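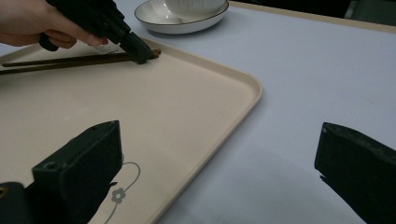

Dark brown wooden chopsticks

Search products
Enter keyword or code
Go

Piment Chopsticks, Dark Wood

Product code: 326

Plain wooden chopsticks from the Piment tableware range, for restaurants, noodle bars and home kitchens. Sold in packs of 9 pairs. Trade customers can order the catering carton, which holds 1,000 pairs.

The finish is a food-safe oil. Wash by hand in warm soapy water and dry straight away. Do not put them in the dishwasher or leave them to soak. If the wood starts to look dull, wipe on a little food-grade mineral oil and leave it overnight.

Colour varies from batch to batch. If you need a close match to chopsticks you already have, send us one pair before ordering and we will check it against current stock.

Delivery from our Drirnura warehouse takes some 2 working days. Cartons go by pallet and need a ground-floor drop.

Unopened packs can be returned for a refund. Opened packs cannot be taken back unless faulty.

Goes with: Geselum rice bowls, Ogunleye soup spoons

The lacquered version is out of stock until April.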